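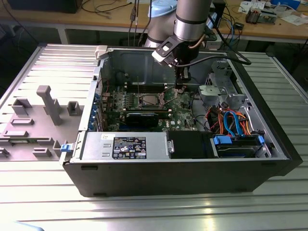
Notebook, bench 2, Nov 28, 2019

Coil resistance drift, continued from the July pages (the ones with the coffee ring, which I maintain is a calibration mark).

Picked this up again because the Fletonside shop sent back another bag of Kament pods with a note reading "taste burnt." No batch codes, no device, no clue how long they were used. Thanks, Fletonside. Mirjana Hoxha went through the bag and found 37 pods we can still test. The rest had been rinsed in something by somebody helpful.

Setup same as before. Petek puff machine, 4 second draw, 30 second rest, 200 puffs per pod. Plain unflavored liquid, 50/50, from the big jug. I know real people don't vape plain liquid by the clock in a fume hood, but real people also don't write down what they did, so here we are.

Cold resistance first. Most pods read close to the printed value. A few read high, and those had a dark crust on the wick you could see without the magnifier. Cleaned the contacts with alcohol and measured again before believing anything. Two came back to normal, which means I had been about to write a stern paragraph on pocket lint.

Sweetener is still my main suspect. The shop's best seller is a custard thing that pours like pancake syrup. Mirjana thinks it's the wick running dry on long draws and that I just have it in for custard. Both could be right. We ran a handful of fresh pods on the custard liquid alongside the plain ones and the custard wicks were brown well before the end of the run. The plain ones were merely beige. "Merely beige" is now the official grade on the sheet until someone prints a color card.

Stevo battery note: the meter on the Stevo unit claims full when it isn't. Third time. Charge it overnight and check it with the multimeter before starting, or the last puffs come out weak and we end up blaming the coil. I lost a whole run to this and would like it to stay my private record.
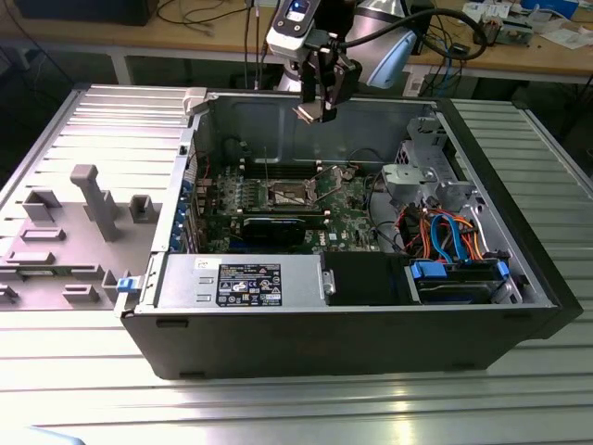
Does a burnt taste mean the pod is bad?
It can, but a dry wick tastes much the same. Fill the pod, let it stand ten minutes, and take one short draw. If it still tastes scorched after that, mark it failed and bag it with its number.

Mirjana wrote that one up for the shop, in hopes of getting fewer anonymous bags. I added "please do not rinse" at the bottom in large letters.

Also had a go at the leftover liquid. Weighing pods before and after is fine as long as they don't leak in the holder, and of course they leak in the holder. Put a folded wipe under each, weigh the wipe too, subtract. Tedious but the numbers stopped jumping. Logged total is now past 3,000 puffs on the machine since the new seal went in, and the seal looks okay. It squeaks. It squeaked when new.

Nothing here says anything about what the vapor does to a person. The shop asked again and I gave the same answer, which is that we test coils.

To do: order wipes. Repeat the custard run with a longer rest and see if Mirjana's dry wick idea holds up. Ask Fletonside for batch codes, again, nicely. Find the good tweezers.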